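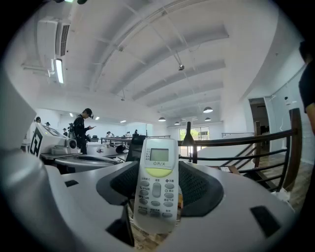

One reviewer of the course report asked why a remote control should count as a difficult object at all, given that it is rigid, light and fits easily between two fingers. The same objection came up among the students in the first session at Brindau, and it decided the order in which the object classes were introduced. Rigid flat objects were placed first in the schedule on the assumption that they would be finished quickly. They took longer than any other class.

4.3 Rigid flat objects

The class consisted of remote controls, phone cases, card boxes and a set of flat plastic rulers. All were handled with the Voka hand-held gripper in its standard configuration, with no change of finger pads between objects. Students worked in pairs, one operating the gripper and one keeping the written log, and changed roles after each block of trials. The course had 40 enrolled students. The written protocol was taken from the Xie exercise sheets with two changes: the object had to be brought to an upright pose before transport, and the operator had to hold that pose briefly before moving on. Both changes were made so that the pose at the end of the lift could be labeled by someone other than the operator.

Figure 4 shows a hold of this type. An air-conditioner remote is upright between the two mesh-covered pads, with the display and the power button facing the viewpoint of the gripper. This is the label "upright, face visible" in our scheme. The keypad side carries most of the features that a labeler can use to tell top from bottom, and a hold with the back turned toward the gripper was given a separate label even where the grasp itself was the same.

Across all object classes the students recorded 1078 trials, of which 407 belong to the rigid flat class. A trial was kept if the log sheet was complete and the object was in view at the moment of closing. No trial was dropped on the ground that the grasp failed. Several pairs had discarded failures on their own initiative in the first week, and the instructions were rewritten to state that a dropped object was to be logged like any other outcome. Trials from before that change are not part of the totals given here.

Three sources of trouble were found in the logs.

The first is the lift from the table. A flat object lying on its back offers very little height for the pads, and most operators began by pressing down on the tabletop until the pads caught the edges. This works for a card box, which gives a little. With a remote it tends to push one edge down and tip the other up, and the object then turns in the grasp during the lift. Pairs that slid the object to the table edge and took it from there reported fewer restarts. We did not require this technique, so it is present in the data for some pairs and absent for others. The strategy was logged as a free-text note and later coded by hand.

The second is the position of the pads along the length of the object. Long objects held near one end sag or rotate when the wrist turns. Students who had used the gripper only on cups and blocks tended to close on whatever part was nearest. A line was added to the protocol asking for the grasp to be placed in the middle third where the task allowed it. For the upright hold the task often does not allow it, as a grasp low on the body leaves the upper part clear for the labeler and for the next step, which in the longer exercise is a button press with the free hand.

The third is background. Sessions were run in shared workspace, and the exercise sheets said nothing about where the operator should face. The view behind the object therefore includes tables, desks, railings, windows and other people in varying amounts. We considered asking the pairs to work against a plain wall and decided against it. A policy trained on such recordings will be tested in the same kind of room, and the students needed to see how far their labels held up there. The cost is that outline-based segmentation was of little use for light-colored objects, and the students' first scripts failed on these more often than on dark ones. The later scripts used a short manual seed at the start of each trial.

Labels were assigned twice, by two pairs working separately. The agreement threshold for accepting a block was set at 85 percent, measured on the final pose label only. Blocks below the threshold were returned to both pairs, who had to settle the disputed trials in writing before the block was merged. Most disputes concerned the boundary between "upright" and "tilted." The original sheet left this to judgment. The revised sheet ties it to the long axis of the object relative to the pads, which can be checked when the camera itself is tilted.

The Zatutia group used the same labels for its soft-object trials and reported that the pose categories did not transfer well to cloth and bags. That result is taken up in Section 4.4. For the rigid flat class we kept the categories unchanged through the end of the course, including "face visible," which was used less often than expected by the pairs who worked with rulers, where the two sides are hard to tell apart.

Last updated: November

© Brindau Student Manipulation Project | Contact | Back to top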